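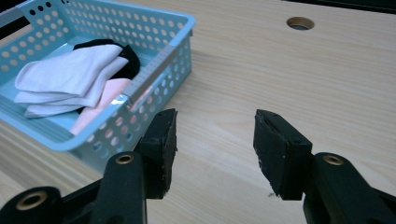

Folding for the basket: an interview with Catríona Heffernan

Catríona Heffernan has run the linen room at Flerley, a guesthouse with 11 bedrooms, for 8 years. Before that she worked in a commercial laundry, where the folding was done to a written standard and checked with a ruler. She has kept the standard and dropped the ruler. We spoke at her sorting table on Saturday, May 4, 2024, between the morning wash and the afternoon round.

Her system is based on small open baskets. Cloths are folded, placed in a shallow plastic basket with perforated walls, and carried to the floor where they will be used. The light blue basket on the wooden tabletop, with white, black and pale pink cloths folded inside it, is typical of the smaller loads.

"The basket sets the fold," she said. "People fold first and then look for somewhere to put it. I measure the inside of the container, subtract a finger's width at each end, and that is my finished length. If the cloth comes out longer, it gets one more fold. I don't squash it to fit."

She uses three folds. The first is a plain half and half again, for anything small. The second is a fold in thirds along the length, followed by halves, for hand towels and larger cloths. The third she calls the Jidov fold, after the laundry manager who taught it to her. Both ends are brought to the middle, leaving a small gap, and the cloth is then closed like a book.

"The gap matters. With no gap, the two ends ride up over each other when you close it and you get a ridge. A ridge in one cloth is nothing. By the sixth cloth the pile leans."

I asked why she prefers perforated walls to solid ones. Her first reason was air. Cotton that feels dry when it leaves the dryer can still hold some moisture in the hems, and she wants it to have a way out. Her second reason was that she can check a basket without unpacking it. A pink cloth lying against the side shows through the holes, and so does a gray one.

"On a low shelf I can see the side before I can see the top," she said. "That saves me pulling out every basket to find the one I want."

The holes do have a cost. Fine knits and anything with a loose thread can catch on them. She keeps those items in solid trays and runs a thumb around the inside of each new basket before it goes into use. Any hole with a rough edge is smoothed with fine sandpaper. She has bought from several suppliers and now orders a Sistik basket, chiefly for its rounded rim.

Color is the other part of the system. At Flerley, white is for bathrooms, black is for removing makeup, and pink is for the treatment room. Washing is separated by color. The baskets are not always.

"Once a thing is clean and fully dry, I have no objection to mixing," she said. "A small mixed basket is what you take upstairs when one room needs a bit of everything. What I won't mix is a damp black cloth and a dry white one. I have done that once."

The order of loading depends on size. The largest cloth goes in first, against a wall, with its layered edges facing the same way as the rest of the stack. Smaller pieces are then fitted beside it. She does not fill a basket much above the rim, although she lets a thick cloth stand a little higher at the back if nothing is going to be stacked on top.

The volume is moderate. In an ordinary week the room handles 411 pieces. In June, when the house is full, the figure reaches 500. She logs the totals on paper by category and enters them in a spreadsheet on Fridays. The log is mainly used for replacement orders. Cloths that have thinned at the center are cut down for cleaning and leave the count.

Her assistant, Phùng, joined last year and disagreed with her on one point, the direction of the folded edge. Heffernan had always placed the open edges toward the user. Phùng placed the closed edge outward, so that one cloth could be lifted without picking up a layer of the next. They tried both methods for two weeks.

"The closed edge was better on shelves," Heffernan said. "In the baskets it made no difference, because you take from above. So the shelves changed and the baskets stayed as they were."

For readers setting up something similar at home, her advice was to buy one basket and use it for a month before buying more. She also recommends a table at hip height with a smooth surface. Hers is sealed wood, wiped down before each session and left until dry to the touch.

She does not iron cloths. They are shaken once by the corners, laid flat, and smoothed from the center outward with the side of the hand. The dryer is set to finish while she is in the room, and folding starts within a few minutes of the buzzer.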